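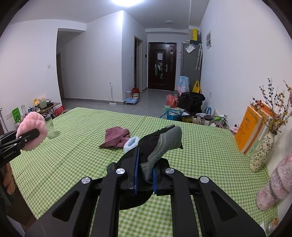 Roditen H2 hand-held gripper pads

Replacement and trial pads for hand-held parallel grippers. Sold in pairs, one pair per gripper. If you work two-handed, order two.

Our blue pads are the ones we suggest starting with for household items. Slippers are a good first test, and we use them on every new batch: a fleece slipper gives under the jaws, and a fluffy one hides where the firm part begins. Grip each by the side wall first, then by the toe, and note which hold lets you turn the slipper without it rotating between the pads.

Which pad to choose

Blue, soft: fabric, footwear, plush, paperback books. Follows an uneven surface well. Picks up lint, so wipe it down between sessions.

Gray, medium: boxes, bottles, ceramics. Less give, and easier to place things accurately.

Black, firm: tools and metal parts. Not recommended for glass.

Mayuree Boonchu ran the comparison for us at Drusbridge with the blue and gray pads on the same set of items. The blue pair held fleece with less squeeze on the trigger. The gray pair was better at letting go – long pile tends to cling to the soft surface, and a light slipper can lift again as the jaws open. Opening them slowly helps.

Specifications

Pad length: 70 mm
Pad width: 45 mm
Thickness: 5 mm
Rated life: 2,000 grip cycles on fabric
Fixing: two screws per pad, supplied

Fitting

1. Open the jaws fully and remove the old pads.
2. Clean the jaw faces with a dry cloth.
3. Set the new pad flush with the jaw tip and start both screws by hand.
4. Close the jaws on a sheet of paper. It should be held evenly along the whole pad.
5. Tighten the screws and check again.

Pads are not left- or right-handed. Change both pads on a gripper together. A worn pad opposite a new one will pull soft items to one side.

Ordering

Pads ship from the Daken warehouse. The gray pads are back in stock from 16th April. For mixed packs or sizes not listed, write to Uthai Sitthichai in the parts office and include the width of your jaw face in millimeters.

Opened packs can be returned if the pads have not been screwed down.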